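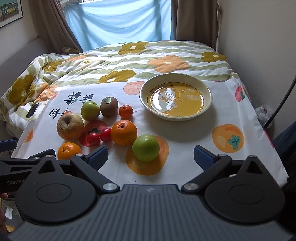
Faren Residents' Service, Cleltville - collected posts
Reading time: 2 min
Print | E-mail

1/ The Residents' Service wishes to remind all households of the guidance on keeping fruit in study bedrooms. The questions received since June are answered in the posts that follow.

2/ Fruit may be kept in bedrooms. It should be whole and unpeeled. Cut fruit belongs in the shared refrigerator, in a closed box marked with the room number.

3/ Residents are asked to go through their fruit once a week. The simplest method is to set everything out on a clean cloth, where each piece can be seen and turned over. A printed bed cover will serve, provided that it can be washed.

4/ An apple with wrinkled skin has lost moisture. It is not necessarily spoiled. If the flesh is firm and there is no mould, it may be peeled and stewed. Soft brown patches should be cut away generously, and an apple that smells of vinegar should be thrown out.

5/ Apples give off a gas that hastens the ripening of other fruit. A hard kiwi placed beside an apple will soften sooner. A kiwi that is already soft should be moved to the refrigerator and eaten within a few days.

6/ Tangerines should not be stored in a tied plastic bag. One mouldy tangerine will quickly spoil its neighbours - please open the bag on the day of purchase.

7/ Small stickers must be removed before peelings are placed in the food waste caddy. The contractor, Erkard, has returned 2 caddies from the Salinas building for this reason.

8/ Persimmons cause the most uncertainty. The pointed kind should be left until very soft, as it is unpleasantly sharp when firm. The flat kind may be eaten while still crisp. Residents who are unsure which they have bought should ask at the stall.

9/ For stewing, the kitchen notice gives 500 g of peeled apple to a small cup of water, with the lid on and the heat low. Sugar is a matter of taste. Pans are to be washed the same evening.

10/ Fruit that is sound but not wanted may be left on the shelf outside room 28. Please do not leave opened packets or cooked food there - these will be removed.

11/ Further questions should be put to Leonardo Rizzi at the Residents' Service desk, who will reply in writing. Posted Nov 3, 2024.

Comments

Jhonatan Paucar: Does the sticker rule apply to the paper sort as well?

Faren Residents' Service: Yes. All stickers, please.

Uriel Urrutia: The shelf outside 28 was full of lemons last night. I took four, thank you to whoever left them.

Sebastián Gallardo: Stewed my old apples with a bit of cinnamon. Very good on porridge.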